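Nellavico two-arm handling set: data card

Version 2 of the set, maintained by Desmond Pennington. Last revised 27 October 2020.

Summary

The Nellavico set is a collection of teleoperated demonstrations recorded on a two-arm bench cell at the Girville workshop. The tasks are small handling jobs: picking up, passing from one arm to the other, laying out, and placing into or taking out of a basket. It is meant for training and testing policies that learn from demonstrations, where both arms have to act in the same short space of time.

The set holds 800 episodes across 29 tasks. Of these, 400 involve objects that change shape when handled (chain, cord, cloth, soft packets) and the rest involve rigid objects. Version 1 contained rigid objects only and should no longer be used for new work. The timestamps in version 1 were written by the recording machine when a sample reached the disk, which made the two arms drift apart by a variable amount. Version 2 stamps each sample when it is read.

What an episode contains

An episode is one attempt at one task, from the moment the operator presses the start pedal to the moment it is released. Each episode is stored in its own folder with the following parts:

arm_left: joint positions, joint velocities and gripper opening for the left arm
arm_right: the same for the right arm
command_left, command_right: the targets sent by the operator's controls, before smoothing
view_fixed: colour images from the camera fixed over the cell
view_wrist_left, view_wrist_right: colour images from the modules on the two wrists
meta: task name, operator code, object list, outcome label, notes

Joint angles are in radians. Gripper opening is scaled from 0 (closed) to 1 (fully open) and is not a distance. Readers who need the distance between the fingertips should use the lookup table in the calibration folder, bearing in mind that the fingers flex under load and the table was made with them unloaded.

Commands and measured positions are both kept because they differ most during contact. When an operator pulls a chain taut, for instance, the command runs ahead of the arm. Policies trained on measured positions alone tend to grip too lightly on these tasks. We train on commands and use measured positions as input.

Cell layout

Both arms are mounted at the front of the cell and reach inwards over a shared work surface. The surface is dark grey with a marbled pattern. It was chosen for contrast with most of the objects, although thin bright objects can be hard to separate from the pale veins and from scratches left by earlier sessions. The surface is not replaced between tasks, so the scratches build up over the set. Anyone splitting the data by date should expect this.

The red basket is present in most episodes, including those in which it plays no part. Its contents vary. In tasks where the basket is not used, the items in it are there as clutter and are not listed under objects in meta. They are listed under background, where the operator remembered to fill in that field.

Walls are plain and pale. Cables run along the outside of the arms and move with them, and they can cross in front of the basket in view_fixed. We have not masked them out.

Collection procedure

1. Load the task sheet. Each sheet gives the objects, the starting area for each, the arm that acts first, and the condition for success.
2. Place the objects by hand within the starting area. Positions are varied by the operator and not measured.
3. Bring both arms to the ready pose using the script. Do not start from wherever the last episode ended.
4. Press the pedal and carry out the task at a steady pace.
5. Release the pedal once the grippers are clear of the object, or once the attempt has plainly failed.
6. Enter the outcome label before resetting the objects.

Operators were asked not to restart an episode after a poor first grasp. Recovery from a missed grasp is useful to a learner and was scarce in version 1. An episode with a recovery is labelled as a success if the end condition is met, with the recovered flag set.

Outcome labels

success: the condition on the task sheet was met
partial: at least one stage was completed, but not the last
failure: no stage was completed
void: a fault in the equipment or the recording

Void episodes are not included in the count given above. They are kept in a separate folder for people working on fault detection and have had no further checks.

Notes on the chain tasks

The chain tasks are the hardest group and the one we are asked about most. A short metal chain is held by one gripper or by both. The tasks cover lifting from flat, passing between arms, laying straight along the surface, and lowering into the basket.

Three points matter when using these episodes:

The moment of transfer is short, and the chain is often partly hidden by the fingers in view_fixed. The wrist views are the better source here, but they too lose the upper links once the fingertips meet.

The links reflect light and their appearance changes quickly with angle. Colour-based segmentation was tried and dropped. Annotated outlines are supplied for a sample of stills only – they should not be treated as exact at the ends of the chain.

The free end of the chain is not controlled. It may touch the surface or the front rail while the upper end is held. Contact of this sort is allowed by the task sheets and is not marked as an error.

Passing episodes carry one extra field, handover, which gives the sample index at which the receiving gripper first closes on the chain and the index at which the giving gripper opens. These were marked by hand from the wrist views. Two people marked each episode and the earlier value was kept where they disagreed.

Splits

Training, validation and test splits are supplied as lists of episode names. The split is by session, so episodes recorded one after the other always fall on the same side. A random split across episodes will give scores that are too high, as object positions and lighting change little within a session.

A second test list, Crenshaw, holds out whole tasks. It is intended for work on transfer to unseen tasks and should not be used to choose settings.

Loading

The Wirstead loader reads the folders as they stand. It returns samples matched to the fixed view, taking the nearest earlier arm reading for each image. Interpolated readings can be switched on with interp=true, but gripper opening is never interpolated. If you write your own loader, check the order of the joints against calibration/joints.txt; the left and right arms are listed in the same order, from base to wrist, and the sign of the base joint is not mirrored.

Known problems

Operator codes are missing from the first sessions in March. They have been set to unknown and not guessed.

Exposure on view_fixed was left on automatic for part of the cord group. Brightness shifts when a white arm link passes close to the middle of the view.

The background field is incomplete, as noted under cell layout.

In a few cloth episodes the pedal was released early and the last opening of the gripper is missing. These are labelled partial even where the notes say that the task was finished.

No force readings are supplied. Motor current was logged, but the scaling differed between the arms and we could not correct it afterwards.

Suitable and unsuitable uses

The set is suited to imitation learning, to work on contact and handover timing, and to testing visual models on thin or soft objects at close range. It is not suited to measuring grip force, nor to judging how fast a task can be done, as operators were told to work steadily. All sessions were recorded in one cell. Results from it say little about how a policy will behave on another bench.

Changes from version 1

Added the chain, cord, cloth and soft packet groups
Changed timestamps to time of reading
Added command streams
Added the recovered flag and the handover field
Removed duplicate episodes from the stacking group

Corrections should be sent to the maintainer with the episode name and, if possible, the sample index. Corrected labels go into the next version – files already issued are left as they are.

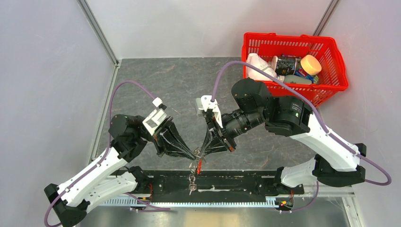
Chain task, fixed view: both grippers at the chain, basket at the back right.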